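4.2 Folding a padded jacket for the Helten storage bag

1. Lay the jacket on a bed or other wide surface. Close the zipper and empty the pockets.

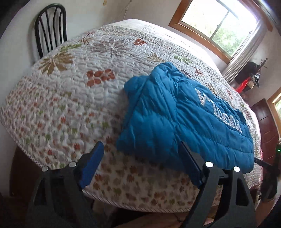
2. Smooth each section outward from the center seam — do not press hard on the filling.
3. Fold the sides in, then roll from the hem toward the collar.

Note: One bag holds up to 835 g.
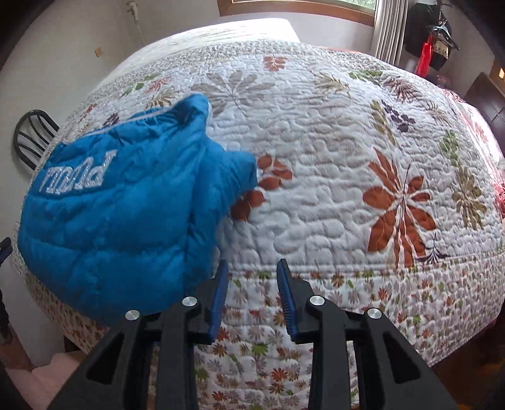 Caution: Keep the bag's hook strip away from stitched bedding. It catches raised thread, and a quilt with wavy stitching all over, like the white one with the leaf and flower print, can snag. Close the strip before setting the bag down.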